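Woltumel Mill Open Day, or How I Came Home With Too Much Fabric

So the Woltumel mill opens its doors every May and I have been meaning to go for ages. Maja Lis finally talked me into it and we drove up to Mudarden with a thermos and a bag of pretzels (gone before we parked!). Tickets were 13 dollars, tea included.

The first stop was the weaving shed, and wow, the noise! They run 22 looms in there and hand you foam earplugs at the door. Take them. I packed a plain black top for the dye demo, just in case of splashes, and I was glad I did.

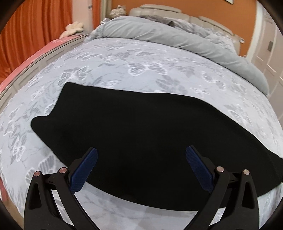 Our guide was Jolanta Michalski, who has worked the Ostapchuk looms for 32 years and can hear a snapped thread from across the room. She let us each tie a weaver's knot. Mine fell apart twice, Maja got hers right away and was unbearable until lunch.

Then came the print room, my favorite part, with long tables and shelves of old pattern books going up to the ceiling. I could have stayed all afternoon flipping through the florals. 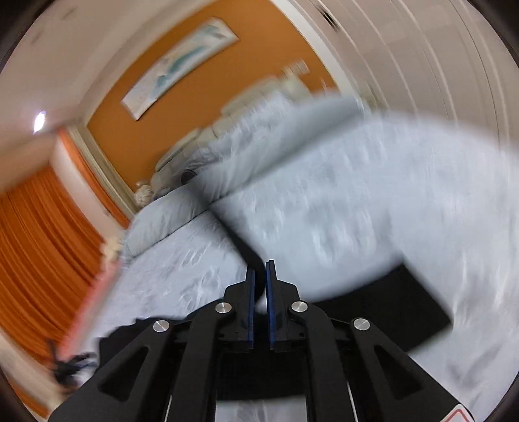 2 min read

The mill shop is across the yard, next to the Zirkambridge bus stop. Remnants are sold by weight and the line was long by two o'clock, so go there early and do the tour after. I bought a striped cotton piece for kitchen curtains and Maja got wool for a coat she swears she'll finish by winter.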